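Lastalo paint works open day, Dunbar – quick writeup

Got there at 10, already a line at the gate. Bring ear plugs if you go, they only hand them out for the mill room and the filling line is louder. Parking is on the grass behind the tank yard. April, so mud. My good shoes are done for.

Tours go in small groups. Ours was led by Donnie Forsyth, who started on the loading dock and now runs tinting. Talks fast, walks faster. Half of what follows is off the back of my ticket.

The mill room

Smells like a new garage. Powder goes in dry, gets wetted out, then ground until it stops feeling gritty between the fingers. Donnie let us try it with two jars, a fine one and a coarse one, and the coarse one felt like wet sand. They make 3,000 gallons on a good day, mostly white. White pays for everything else apparently. We got to look down into one of the big mixers through a mesh lid and the whole surface was folding over itself very slowly. Could have stayed there all morning. 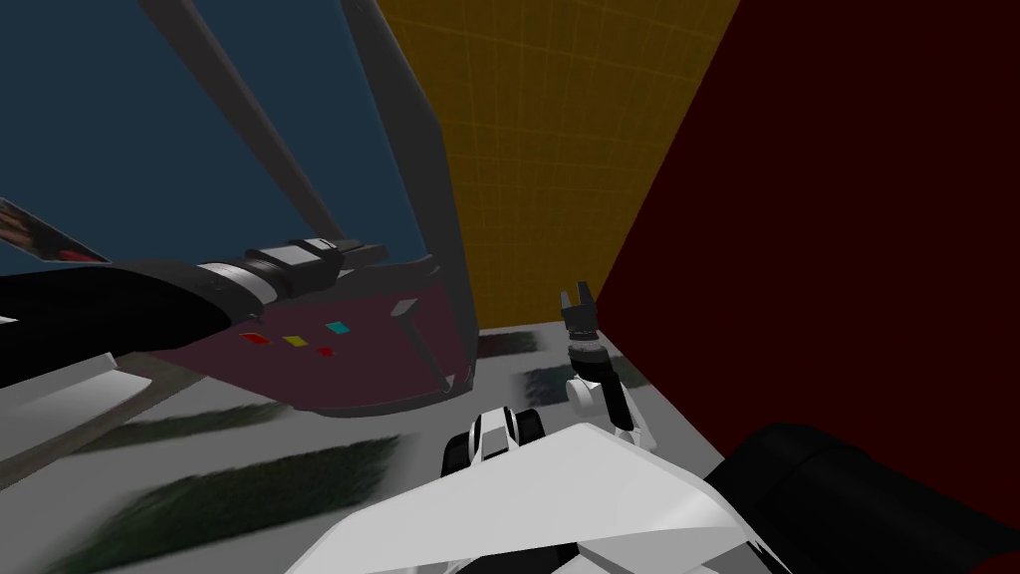

Tinting was the part I came for. Every batch starts as one of a handful of bases and the color gets dosed in on top, then somebody brushes out a card and checks it under three different lamps. By eye first, then the meter. Donnie has strong feelings about people who put strong colors next to each other and don't give one of them something to do. A flat blue wall, then a yellow one with thin lighter lines gridded over it, then a very dark red – he'd say the grid is what saves the yellow, gives the eye a rest from all that solid color. I'm not convinced. I'd lose the red before anything. We argued about it all the way down the corridor.

The card library was next, 478 shades in flat drawers, each with a brushed-out card and the recipe on the back in pencil. Some of the pencil has been rubbed out and redone so often the card has gone furry. Asked if it was all on the computer too. Yes, but they still pull the drawer.

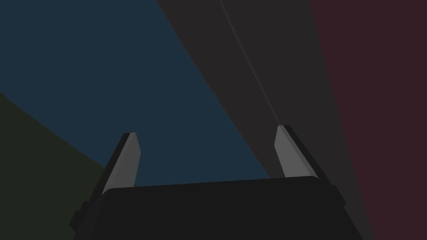
They retire a few shades every year and the old cards go in a box under the window, which you can dig through. Took two greens home. Also a brown called Ollemeck, named for the street the works used to be on before the flood. Nice brown. Looks black in my hallway, needs more light than I've got.

Drying racks are in the same room, boards stacked at an angle and labelled with tape. Outdoor ones go up on the roof for weather. We didn't get the roof, too windy.
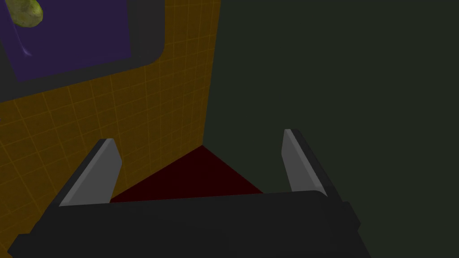 Deck stain demo

Out in the yard. Urudeck is their stain line and there was a fellow putting it on cedar offcuts with a rag, no brush. One coat, wipe off, leave it. He said the most common complaint they get is sticky decks and it's always too much stain. Kids could have a go, mine did his sleeve. It does not come out. He offered us a rag and a shrug.

Lunch was chili in the canteen, fine, ran out of cornbread early. Good coffee.
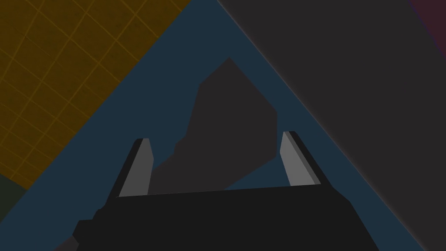
Shop and getting home

Mistints are sold off by the back door at a big discount. I bought number 122, a grayish purple somebody ordered and never picked up. Going in the downstairs bathroom if I can get it past the family. No sample pots, bring a box for the trunk becuase the lids aren't always tight.

Bus back runs from the corner by the feed store. Last one leaves before the open day ends, so check the board. We were in the car but a couple from our group got caught out.

Would go agian. Do the mill room first, before the crowd.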